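ホーム 講演一覧 話者用メモ 配布資料 連絡先

耳垢の言い分 話者用メモ
クランブリッジ市民健康講座(2020年7月10日金曜日)

開始前

マイクの音量確認。耳の話で聞こえないのは洒落にならない。後ろの列に手を振ってもらうこと。「聞こえますか」と訊くと、聞こえていない人は返事をしないので、確認したことにならない。5月のタンゲンではそれで冒頭を丸ごと無駄にした。

スライドは24枚。前回より減らした。減らした分だけしゃべりが長くなる癖があるので、時計を演台の左に置く。

司会のヘドヴィグ・グレンリさんが紹介文を読む。「耳の専門家」と言われたら訂正する。耳鼻科の外来で長く働いた看護師であって、医師でも研究者でもない。覗いた耳の数にはわりと自信がある。

スライド1 表題

挨拶は短く。天気の話はしない。

出だしの案。「今朝、耳掃除をしてきた方はいらっしゃいますか」。手を挙げさせる。たいてい、何人かが得意そうに挙げる。歯医者に行く前の念入りな歯磨きと同じで、健康講座に来る前に身だしなみを整えてくださったわけである。お礼を言う。これからその習慣にけちをつけるので、お礼だけは先に言っておく。

スライド2 耳垢とは何か

「垢」という字が悪い。この字のせいで、耳垢は生まれたときから有罪である。

中身は、耳の穴の皮膚からはがれた古い角質、皮脂、耳垢腺という汗腺の親戚が出す分泌物、それに外から入ったほこり。混ざって薄い膜になり、皮膚を守っている。水をはじき、細菌が増えにくい弱酸性の環境をつくり、乾燥によるかゆみを抑える。無給で。

ここで一拍おく。笑わなくても気にせず次へ。

作られるのは耳の穴の外側の部分だけ、という点は必ず言う。奥の、鼓膜に近いところではもともと作られない。つまり奥に耳垢があるとき、誰かが運び込んだ可能性がかなり高い。犯人は同居していることが多く、鏡を見ると会える。

スライド3 ベルトコンベヤー

耳の穴の皮膚は、鼓膜のあたりから外へ向かって、ごくゆっくり移動している。爪が伸びるようなもの、と言うとだいたい伝わる。古い皮膚は耳垢を載せて出口まで来て、乾いて、気づかないうちに落ちる。食事やおしゃべりで顎が動くのも、その手伝いになると言われている。

だから、多くの人の耳は放っておいてもそれなりに片づく。

「では講演中にしゃべっている私の耳が会場で一番きれいということになりますが」と続ける。タンゲンではここが一番受けた。ソレルではまったく受けなかった。ソレルは会場が寒かった。

スライド4 乾いたのと湿ったの

耳垢には乾いたカサカサ型と、湿ったベタベタ型がある。遺伝子で決まっていて、東アジアでは乾いた型が多く、ヨーロッパやアフリカでは湿った型が多い。どちらも正常。

湿った型の方が「自分だけおかしいのでは」と何十年も黙っていることがある。外来で何度も見た。説明すると、肩から荷物が下りたような顔で帰っていかれる。薬も出していないのに、である。こういう日は自分がたいへん優秀な看護師に思える。

隣の人と型を比べ合わないよう、念のため釘を刺す。ウヴィダッハで休憩時間に始まってしまい、後半の開始が遅れた。

スライド5 綿棒

袋の裏を読んだことがある方、と訊く。手は挙がらない。訊いた私も、この仕事に就くまで読んだことはなかった。製品によって文言は違うが、耳の奥に入れるなという趣旨の注意が書いてあるものは多い。

綿棒は耳の穴に対して案外太い。手前の耳垢を少し取り、残りを奥へ押す。毎日やれば毎日押す。大砲の弾込めを想像してもらう。先に白いものが付いてくると仕事をした気になるが、取れた分は見えて、押し込んだ分は見えない。帳簿としてはかなり怪しい。

押し固められた耳垢で穴がふさがったものを耳垢栓塞という。急に聞こえが悪くなる、詰まった感じがする、耳鳴りがする、咳が出る。咳には会場がざわつくので、ひとこと補足。耳の穴には迷走神経の枝が来ていて、人によっては触られると咳が出る。咳止めを飲み続けたあげく原因が耳だった、という話は珍しい部類だが、ないわけではない。

スライド6 耳かき

ここから慎重に。綿棒の悪口には皆さん付き合ってくださるが、耳かきの悪口を言うと空気が変わる。

気持ちがよいのは認める。膝枕と梵天にまつわる思い出まで取り上げるつもりはない。ただし、気持ちよさと必要は別の帳面につける。かくと皮膚に細かい傷がつき、傷が治るときにかゆくなり、かゆいからまたかく。かゆみの自家栽培である。こじれると外耳道炎になって、かゆい、痛い、汁が出る、の順で後悔する。

いちばん怖いのは、やっている最中に人や犬がぶつかること。鼓膜の怪我で来られた方の説明には、よく登場人物が二人いる。走ってきた孫、開いたドア、甘えん坊の柴犬。孫は叱られ、犬は叱られない。

どうしても、という方への落としどころ。見える範囲だけ。入り口から深く入れない。月に2回もやれば十分すぎる。周りに誰もいないところで。歩きながらは論外。論外と言ったときに目をそらす人がいるが、追及しない。

スライド7 ろうそくと、カメラ付きの道具

耳に立てて火をつける筒状のろうそく。吸い出す効果は確かめられていない。燃えたあとに残る茶色いものは、ろうそくの燃えかすである。耳に入れずに燃やしても同じものが残る。やけどや、ろうが耳の中に垂れる事故の報告がある。ここは冗談を控えめに。使っている人が会場にいることがあり、その人はもうお金を払っている。

カメラ付きの耳かき。よく見えるのは本当。しかし画面を見ながら自分の耳の中で手を動かすのは難しい。左右が逆になるし、奥行きがわからない。そして見えると取りたくなる。見えなければ一生平和に過ごせた耳垢と、わざわざ知り合いになってしまう。

同僚だったウーラン・リューの持論は「冷蔵庫の裏と耳の奥は見ないで暮らす」。冷蔵庫の裏については賛否があるので、耳の方だけ引用する。

スライド8 では何をすればいいのか

この講座でいちばんがっかりされるスライド。答えは「たいして何もしない」。

風呂上がりに、耳の入り口とその周りをタオルで軽く拭く。以上。

配布資料には同じことがもう少し長く書いてある。講座のちらしはほぼ2000世帯に配ったと聞いていて、それだけ刷ってもらって内容が「タオルで拭く」では申し訳ないので、イラストを付けた。

硬くなりやすい人には、耳垢をやわらかくする点耳薬という手がある。ただし鼓膜に穴がある人、耳の手術をした人、耳だれや痛みのある人は自己判断で使わない。オリーブ油を入れてよいかと必ず訊かれる。使う国もあるが、同じ条件の人はだめ。台所から持ってくる前に薬局か医院で相談を。サラダの残りは問題外。

自分で水を勢いよく入れて洗うのも勧めない。水の温度が体温から外れていると目が回る。目が回った人は浴室で転ぶ。耳の相談だったはずが整形外科の相談になる。

スライド9 耳鼻科で取ってもらう

「耳垢ごときで医者に行っていいのか」。行ってよい。この一言のために今日来たようなものなので、ゆっくり言う。

医師は顕微鏡や細い吸引管、鉗子で取る。硬ければ薬でふやかして、日を改めることもある。一度で終わらないと不満そうにする方がいるが、何年もかけて固めたものである。

取れたものを見たいかどうか、訊いてくれる先生と、黙って見せる先生がいる。見たくない方は先に申し出ること。持ち帰りたいと言った方も、私の記憶では一人ではない。

スライド10 詰まりやすい人たち

補聴器の方。耳栓やイヤホンを長くつける方。出口に蓋があるので、ベルトコンベヤーが渋滞する。補聴器が急に聞こえなくなったとき、故障ではなく音の出口が耳垢でふさがっているだけのことがよくある。修理に出す前に確認を。

高齢の方。耳垢が硬く乾きやすくなり、耳毛も増え、外への動きも鈍る。家族が「最近返事をしない」と言うとき、性格の問題とされがちだが、耳を診てもらうほうが早い。片づけたらよく聞こえるようになり、それでも返事をしないなら、そのときは性格である。

この冗談はご夫婦で来ている席を見てから使う。ソレルでは前列の奥さんが声を出して笑い、ご主人は笑わなかった。聞こえていたのか、確かめていない。

認知症のある方については声の調子を変える。聞こえにくいことを本人がうまく言えない。施設の健診で耳の中を見る項目がなければ、家族から頼んでよい。

小さなお子さん。穴が狭く、じっとしていない。大人が家で奥まで取ろうとするには最悪の条件がそろっている。

スライド11 豆と虫と電池

耳に物を入れる子の話。豆、ビーズ、消しゴムのかけら。豆は水を含むとふくらむので、洗い流そうとしないこと。ピンセットも使わない。たいてい奥へ行く。

ボタン電池は急ぐ。短い時間でも組織を傷めるので、夜でも休日でもすぐ受診。「明日の朝でいいか」は、なし。ここだけは真顔で二度言う。

虫。懐中電灯で照らすとよいという話があるが、光に寄ってくる虫ばかりではなく、逃げて奥へ進むのもいる。動いて痛いなら、いじらず受診。虫の話は昼食前の回では短くする。今日は午後なので普通にやる。

スライド12 耳垢のせいにしてはいけないとき

急に片方の耳が聞こえなくなった。これを「耳垢だろう」と言って様子を見る方がいる。突発性難聴だと、治療を始めるのが遅いほど戻りにくい。耳垢だったら笑って帰ればよい。その日のうち、遅くとも翌日には耳鼻科へ。

ほかに、耳だれ、強い痛み、血、熱、ぐるぐる回るめまい、顔の動きにくさ。どれも耳垢の仕事ではない。耳垢は濡れ衣を着せられやすく、そのあいだに本物が逃げる。

糖尿病のある方や免疫を抑える薬を使っている方で、耳の痛みが続くときは早めに。外耳の炎症がまれに深いところまで進むことがある。「まれに」を落とさないこと。落とすと、翌日の近所の医院に迷惑がかかる。

休憩

6分。グレンリさんはもっと取りたいと言っていたが、長くすると戻ってこない。お茶は廊下。紙コップに名前を書くペンがあるが、毎回なくなる。

後半 質問の時間

最初の質問は出ない。沈黙が続くので、こちらから用意したものを一つ読む。読むとそのあと急に手が挙がる。 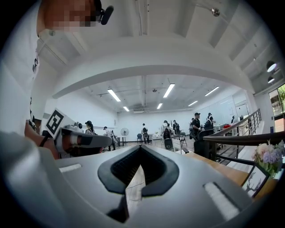
お風呂やプールで耳に水が入ったとき、綿棒で吸い取ったほうがよいですか。

綿棒は使わず、頭を傾けて水の入った耳を下に向け、耳たぶを軽く引きながらしばらく待ってください。たいてい自然に出るか乾きます。次の日になってもふさがった感じが抜けないなら、耳垢が水を吸ってふくらんでいることがあるので、耳鼻科で診てもらってください。

続けて予想される質問。返事は短く。

耳掃除をやめたらかゆくなった。
やめてしばらくはかゆいことがある。傷が治る途中かもしれない。続くなら湿疹や真菌ということもあるので受診。ここで「気合いで」と言わない。タンゲンで言ってしまい、あとで叱られた。

耳毛は切ってよいか。
入り口から出ている分は、先の丸いはさみで。奥は放っておく。本人より家族からの質問であることが多く、たいてい隣で本人が下を向いている。

耳垢の色が濃くなった。
古くなると濃くなる。茶色までならまず心配いらない。血が混じる、においが強い、水っぽく流れるなら診てもらう。写真を見せに来る方がいる。断らなくてよいが、食後にお願いしたい。

飛行機で耳が痛くなるのは耳垢のせいか。
主に鼓膜の内側の圧の問題で、別の話。あくびをする、唾を飲む、飴をなめる。風邪のときは痛みやすい。飛行機の前に綿棒を使う人がいるが、機長の操縦には影響しない。

耳たぶのしわで心臓の病気がわかるというのは本当か。
毎回出る。関連を調べた研究はあるが、しわ一本で診断はつかない。鏡より血圧計を。耳の講座で心臓の話が始まると収拾がつかないので、次の人へ。

猫の耳はどうすればよいか。
獣医さんへ。猫は反論が速い。

時間が余ったら

ウヴィダッハで出た話。補聴器を三日つけずにいたご老人が、家族に理由を訊かれて「静かでよかった」と答えた。補聴器の音の出口は耳垢でふさがっていて、その前の週から何も聞こえていなかったらしい。話が少し出来すぎなので、時間がなければ飛ばす。

時間が足りなかったら

スライド7を捨てる。ろうそくの方には恨まれない。スライド9と12は捨てない。

終わりの事務連絡

配布資料は出口の机。アンケートの「今後聞きたい話」に、前回は「鼻」と書いた方が多かった。検討中、と答えておく。鼻にも指という問題がある。

演台の水を片づける。マイクの電源を切ってから独り言を言う。順番を守ること。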